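About us

Larnanum is a small company for automation at the workplace. We help packing rooms and small warehouses to give a part of their handling work to machines, and we stay with the people there while their jobs change. We started with 2 customers, Doten and Jitaru, and both are still with us.

Our way of working is simple. Before a machine can pick up a thing, a person must show how it is done. So our colleagues sit at the table and handle ordinary objects many times, with markers on the hands, and the movements are recorded. For one kind of object we collect 500 recordings before we speak with the customer about a machine.
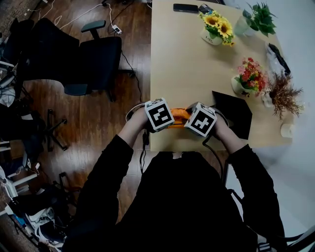

Staltov wrote to us that their packers were at first afraid for their places, and that they would have liked to be asked earlier what they want to keep doing by hand. We took this remark seriously. Now every project begins with a talk on the shop floor, and the packers make their own list. Checking damaged goods is nearly always on it - people trust their own eyes for this, and we agree.

What changes for the staff? At Doten the machine takes 3,000 small boxes in a week, out of 4,000. The rest is still done by hand, mostly the soft or badly closed ones. Two packers have learned to make recordings themselves and teach the others. It is lighter for the back, but it asks more attention, and some colleagues find this tiring in the first month. We therefore plan shorter turns.

We also use grippers held in the hand, so a new person can begin the same morning.
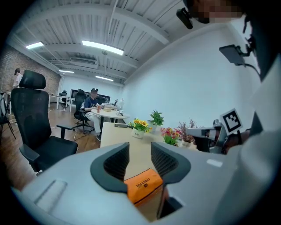

Recording work with hand-held grippers at Larnanum

If you would like to visit us, please write some days before. Our room is open from 9:00 to 16:30, and in August we are closed.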